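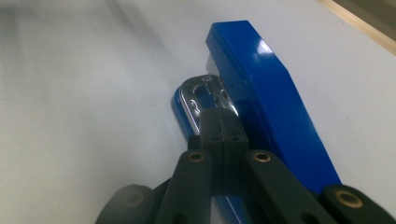
Why does the Skaltville office printer drop off the network every time it wakes from sleep?

The router was handing its address to something else while it slept. Fixed address on the printer plus a reservation on the router sorted it. Log underneath, newest at the bottom, sorry for the mess.

**Ticket 1686** – printer offline after sleep
**Site:** Skaltville, front office
**Opened:** January 2023
**Status:** closed, watching

### Reported

Printer shows "offline" on every PC after lunch. Power cycle brings it back. Happens again next morning. Bisden invoices stuck in the queue, 38 of them, people are printing at the Bettencourt office and driving them over. Not great.

### Tried first

- Restarted print spooler on the front desk PC. No change.
- Swapped network cable. No change.
- Different wall port. Worked for 2 hours then same thing
- Removed and re-added printer on one PC. Worked until it slept.
- Turned sleep off completely. Stayed up all day, but the panel turns it back on after a power cut. And there was a power cut.

Firmware was old, last updated in November by the look of the settings page. Updated it anyway. Update took forever and made no difference to this problem, though the scan-to-folder menu is less slow now.

### What it was

Printed the network config page before sleep and after. Two different addresses. PCs all still pointed at the old one, so of course offline.

Router address pool is tiny, whoever set it up left hardly any room. Phones on the guest wifi land in the same pool. Printer sleeps, lease runs out, a phone grabs the address, printer wakes up and gets whatever is left. Should of checked this first.

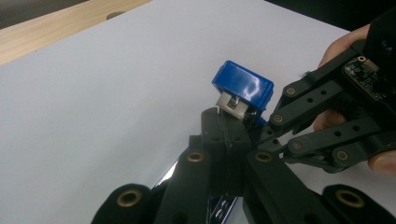
*Fig. 1 – blue plastic and bent silver metal, close up*

### Fix

1. Reserved an address for the printer on the router, outside the guest range.
2. Set the same address by hand on the printer panel (Menu > Network > Manual).
3. Deleted the old port on each PC, made a new one with the new address. Don't just edit the old port, one PC kept the stale one until I deleted it.
4. Cleared the queue, resent the invoices.
5. Sleep back on at default.

Let it sleep over lunch, sent a test page from the back PC. Woke up, printed. Did it again at end of day, same result.

### Leftovers

- Musard label software still has the old address saved in its own settings, it ignores Windows. Needs changing on the shipping PC, couldnt get on it today, somebody was mid-run.
- Guest wifi should be on its own range. Separate ticket, please don't add it here.
- Page counter resets to 3000 on the web page but the panel shows a different number. No idea. Not touching it.
- Bettencourt has the same router model – worth a look at the pool size there before it starts.

### Reopen if

Printer shows offline again AND the config page shows a different address than the sticker on the lid. If address matches the sticker it's a new problem, open a new one.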